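Site Hygiene Operative (Schools), Vallutstead

Ilier is recruiting a Site Hygiene Operative for the Whitfield school site in Vallutstead. The site has 231 pupils on roll across infant and junior classes, with a kitchen, a hall, a staff room and 2 separate toilet blocks. The post is permanent, 30 hours per week, term time plus two deep-clean weeks in the summer.

The present cleaning schedule dates from the first winter of the pandemic. It was revised in February and now contains 64 tasks, each with a frequency, a product and a contact time. The postholder will carry out the afternoon and evening part of it and keep the record sheets up to date.
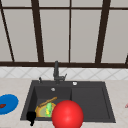

Xuelian Cui
Site Services Manager, Ilier

Hours are 2.30 pm to 8.30 pm. The first hour is spent on touch points while classes are still finishing: door plates, handrails, taps, light switches and the shared tablets. Classrooms follow from 4 pm, in the order shown on the schedule. Rooms used by the after-school club are done last. Window opening and closing is part of the round, and carbon dioxide readings are taken in the hall and two classrooms at the end of the school day.

Where illness is confirmed in a class, the room is closed and cleaned under the enhanced procedure. This covers all hard surfaces to a height of two metres, chair backs and undersides, and soft furnishings by steam. Soft toys that cannot be washed are bagged, labelled and held for 72 hours. The operative signs the room back into use with the duty manager.

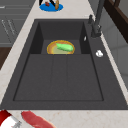 Food areas are covered by a separate part of the schedule, and applicants should expect to be trained on it in the first fortnight. Cloths and buckets for these areas are colour coded and must not leave them. Work starts with clearing. Anything left in a sink, such as a plate with a piece of green vegetable still on it, is taken out and scraped before detergent is applied, and the drainboard section is cleaned as well as the basin. Sanitiser is applied after rinsing and left for the contact time on the label. Drains are treated at the end of each week.

Essential:
Experience of cleaning in a school, surgery, care home or similar setting
Able to follow written dilution and contact time instructions
Able to lift and move classroom furniture, with equipment provided
Willing to undergo an enhanced background check

Desirable:
Certificate in infection control or food hygiene
Use of the Ukard time recording system
Experience with a scrubber dryer

Uniform, gloves and safety footwear are supplied. Training is paid at the normal rate. Travel between sites is not normally required, but cover at other Ilier sites may be offered as overtime.

To apply, send a short letter and the names of two referees to Xuelian Cui at the Ilier office in Vallutstead. CVs are accepted only with a letter. Shortlisted applicants will be asked to walk the site with the duty manager before interview.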